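周转箱内壁的漆刮花了,还值得补吗?

Natsumi Hirano 发表于2020年9月

我们小作坊里有一只灰色的金属大箱子,四面壁很高,用来放零散的小件,瓶子、刷子、透明包装的东西什么都有,每天倒进去再拿出来。箱子是前一任租户留下的,漆应该是他们自己刷的哑光灰,没有留下色号。

用到现在,内壁已经很难看了。后面那块浅灰色的板上有一道弯弯曲曲的细划痕,下半截的浅色涂层成片磨掉,露出深一些的灰色。底板上一团一团的擦痕,用湿布擦不掉。外面倒还好,就是边上也有些小白点,一碰就掉渣。

想问三件事。第一,这种磨损只是难看,还是以后会生锈?第二,如果要补漆,是只补掉漆的地方,还是整面磨掉重来?第三,有没有人干脆在里面铺一层垫子,不管漆了?

预算不多,箱子最多能停用2天。同样尺寸的新箱子我问过 Sanby,报价482元,不含运费。不算贵,可是旧的这只台面开口是照着它的尺寸锯的,新箱子的边沿形状不一样,换的话木台面也得改。

Gareth Wainwright

先弄清楚底下是什么金属。拿块小磁铁吸一下,吸得住多半是钢,吸不住多半是铝或者某些不锈钢。铝箱子放在室内,掉点漆基本不用操心,擦干净继续用。钢的话看屋里潮不潮,掉漆的地方有没有发黄、发褐的点。没有就不急。

擦痕要分两种。一种是箱子自己的漆被刮走了,手指摸过去有台阶。另一种是别的东西的颜色蹭上来了,摸着是平的。后一种用中性清洁剂加软海绵多擦几遍,再不行用橡皮擦,很多能下来。别一上来就用钢丝球,我用钢丝球擦过一次,结果整面都是细道子,比原来还显眼。

真要补的话,我的做法是这样:

先把箱子清空,用清洗剂去油,晾干。
松动的漆皮用刮刀刮掉,边缘用320目砂纸磨出斜坡,直到摸不出台阶。
裸露的钢面上一层防锈底漆,铝面要用铝专用的底漆,别混用。
面漆薄喷,两三遍,每遍之间按罐子上写的时间等。

局部补很难补到看不出来,哑光灰尤其明显,颜色差一点点就是一块斑。所以我会整面喷,边角用美纹纸贴好。你说只能停用2天,喷是来得及的,但漆表面干了不等于硬透了,马上往里倒东西还是会刮花。我那次第三天开始装货,当天就有了新的印子。

Masaru Ueda

不用喷。我在仓库干了5年,这类箱子见过一大堆,没见过哪只里面的漆能保住的。买块橡胶垫铺底下,完事。

Setsuko Koyama

同意先确认材质,补漆的部分上面写得够细了,我只说垫子和日常维护。

我们店在 Chiba 旧仓库那边,有几只差不多的箱子,最早也喷过一次漆,大半年以后又回到原样。后来就没有再喷,里面直接加衬。

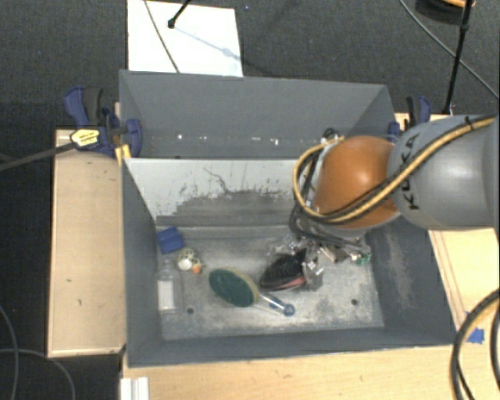
底板和侧壁要分开考虑。底板受的是重量和拖拽,铺一块薄的防滑橡胶垫就行,裁得比底板四边各小几毫米,不然边上会翘,小零件钻到下面去很烦。侧壁受的是刮蹭,进出东西的时候蹭的总是那几处,所以没有必要整圈贴,在磨得最厉害的位置贴一块聚丙烯薄板就够了。我们用的是双面胶,先用酒精擦过再贴,贴了一年多没有掉。

如果箱底有孔,铺垫子的时候在对应位置也打个洞,别盖死。有的孔是排水的,有的是固定螺丝的位置,盖住以后再找很麻烦。

垫子选浅灰或者米色,小件掉在里面看得清。我们第一批买的是黑色,黑色的小刷子放进去要找半天,后来全换了。透明的东西在哪种颜色上都不太好找,只能靠灯。

那些小白点,建议先用吸尘器吸一遍再看。我们的箱子边缘也有过,吸完以后发现一半是包装上掉下来的碎屑,剩下的才是漆渣。漆渣继续掉的话,把那一条磨平,刷一道清漆封住,用小刷子就行,不用喷。

费用上,一块底垫加两块侧板,我们当时花了一百出头,自己裁,一个下午弄完,箱子当天就接着用了。换新箱子还要改台面的话,我觉得不划算。

Natsumi Hirano

谢谢各位。磁铁吸得住,是钢的,没看到发黄的点。先按 Setsuko 说的铺垫子、贴侧板,掉漆的地方刷一层防锈底漆就不管颜色了。10月盘点的时候箱子会清空,到时候再看要不要整面喷。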